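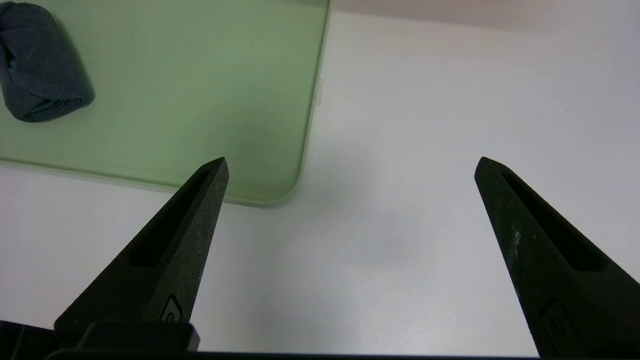
트라투마르드(Tratumard) 공동 작업실을 소개합니다

안녕하세요, 찾아와 주셔서 고맙습니다. 트라투마르드는 집에서 혼자 로봇을 만들다가 식탁이 모자라고, 소음 때문에 가족 눈치도 보이고, 무엇보다 막히는 곳에서 물어볼 사람이 없어 답답했던 사람들이 모여 시작한 작업실입니다. 처음에는 마를레니 티코나(Marleny Ticona) 씨네 집 작은방에 다섯 명이 무릎을 맞대고 앉아 납땜을 했는데, 여름을 나고 보니 도저히 더는 안 되겠다 싶어 그해 9월에 지금 자리로 짐을 옮겼습니다. 그때 옮긴 상자 가운데 아직 못 푼 것도 있어요(혹시 M3 나사를 찾으시면 그 상자부터 열어 보세요!).

회원들 직업은 제각각입니다. 기계를 전공한 분도 있고, 제과점을 하는 분도 있고, 정년퇴직한 뒤에 처음으로 파이썬을 배운 분도 있습니다. 누가 가르치고 누가 배운다고 딱 정해 두지는 않았고, 먼저 해 본 사람이 옆에 앉아 같이 봐 주는 식으로 지내고 있습니다. 그래서 진도가 느릴 때도 많지만, 느린 대로 꽤 멀리 왔다고 생각합니다.

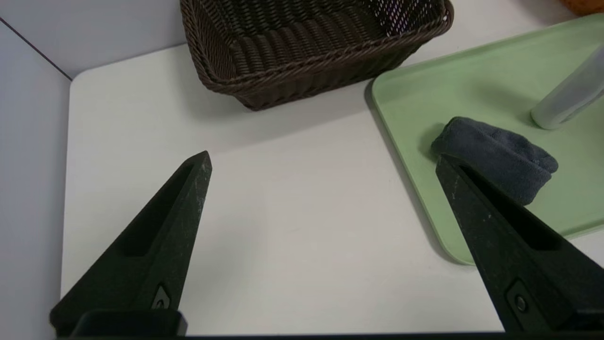
우리가 만들고 있는 것, 바스투스

작업실의 가장 큰 공동 프로젝트는 바스투스(Bastus)라는 양팔 로봇입니다. 탁자 위에 놓인 살림살이를 집어서 바구니나 쟁반으로 옮기고, 다시 제자리에 돌려놓는 일을 시키고 있습니다. 대단한 일처럼 들리지 않지요? 저희도 처음에는 그렇게 생각해서 한 달이면 되겠거니 했는데, 접은 천 하나를 흐트러뜨리지 않고 드는 데만 한 계절이 갔습니다. 천은 누를 때마다 모양이 달라지고, 눕혀 놓은 병은 손끝만 스쳐도 굴러가 버리니까요. 작업 일지에는 2025년 5월 21일까지 집기 시도 633회가 적혀 있고, 잘 안 된 날의 기록일수록 글씨가 빽빽합니다.

일지는 라와시데(Rawashdeh)라는 이름의 공용 노트에 적습니다. 이름의 유래를 두고는 회원마다 말이 달라서 이제는 그냥 그러려니 합니다. 새로 오신 분은 이 노트부터 한번 읽어 보시면 좋겠습니다. 같은 실수를 되풀이해도 괜찮지만, 이왕이면 새로운 실수를 해 주시면 다음 분께 도움이 되거든요. 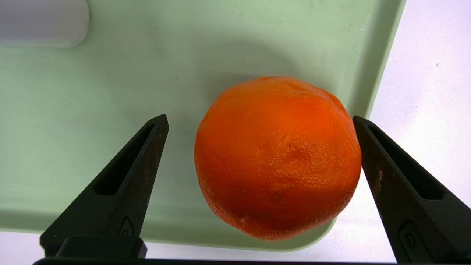

저희가 연습용 물건을 고르는 기준은 조금 고집스럽습니다. 반듯한 정육면체 블록으로 시작하면 성공률은 금방 올라가는데, 막상 부엌에 가져가면 하나도 못 잡는 로봇이 되기 쉬워서, 처음부터 집에 있는 물건을 쓰기로 했습니다. 오렌지만 해도 한쪽 어깨가 불룩하고 껍질은 오톨도톨해서, 뾰족한 손가락 두 개가 어디에 먼저 닿느냐에 따라 얘기가 달라집니다. 너무 세게 쥐면 상하고 약하게 쥐면 빠져나가니, 힘을 맞추는 일은 여전히 가장 오래 이야기하는 주제예요. 연습이 끝난 과일은 웬만하면 저희가 먹습니다.

손가락 쪽은 소모품이라고 생각하고 있습니다. 긁히고 닳는 것은 당연하게 여기고, 끝이 눈에 띄게 무뎌지면 바꿔 끼웁니다. 교체하는 법은 처음 오신 날 알려 드리는데, 나사를 조이는 정도는 말로 설명하기가 어려워서 직접 몇 번 해 보셔야 감이 옵니다. 카메라 각도도 마찬가지입니다. 양팔을 같이 쓸 때는 한쪽 팔이 일하는 동안 다른 쪽이 시야를 가리지 않게 비켜 있어야 하고, 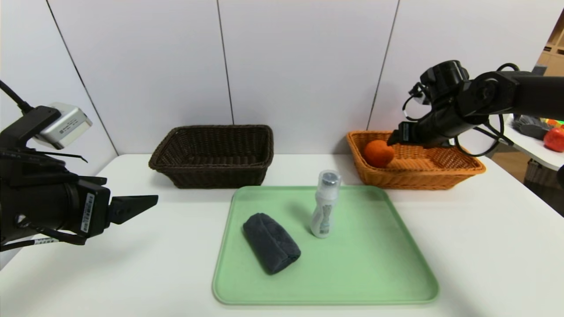
그 비켜 있는 자리를 정하느라 저희끼리 꽤 티격태격했습니다. 지금은 두 가지 대기 자세를 저장해 두고 작업에 따라 골라 쓰고 있는데, 더 좋은 생각이 있으시면 언제든 말씀해 주세요. 저녁 내내라도 들을 준비가 되어 있습니다.

함께하고 싶으시다면

경험은 없어도 됩니다. 집에서 만들다 만 로봇을 들고 오셔도 좋고, 빈손으로 오셔서 구경만 하다 가셔도 좋습니다. 공구와 부품은 플릴리츠카(Flilitska) 선반에 이름표를 붙여 정리해 두었고, 쓰신 뒤에 같은 칸에 돌려놓아 주시기만 하면 됩니다. 전원을 넣은 로봇 옆에서는 긴 소매를 걷고, 비상 정지 버튼을 누를 사람을 꼭 한 명 정해 주세요.

방문하실 분은 오시기 전에 문의 양식에 짧게 남겨 주세요. 답장은 마를레니 씨가 주로 쓰는데, 저희 중에서도 말이 제일 긴 편이라 조금 긴 편지가 갈 수도 있습니다. 차는 늘 끓여 두겠습니다.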